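Flisitz Press Desk seeks two researchers for Samance, its register of legal threats and assaults against reporters. The register holds 772 entries; 188 still lack a second source. Work is remote and paid monthly from July. Duties: verify court filings, contact newsrooms, log outcomes. Reading knowledge of one regional language is required – please state your level.
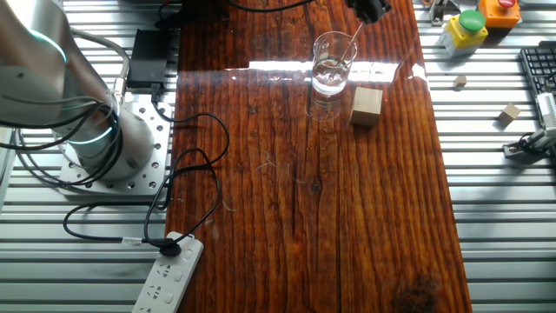
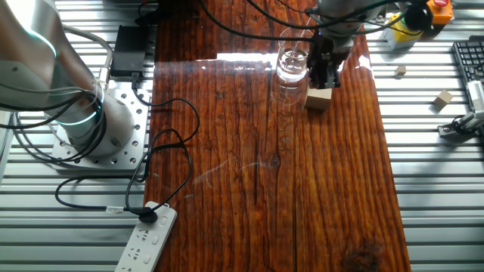 Do applicants need a press card?
A press card is not required, but two published bylines or case reports are.

Send a resume and contact details for one editor to Danylo Kravchuk by May 13, 2022.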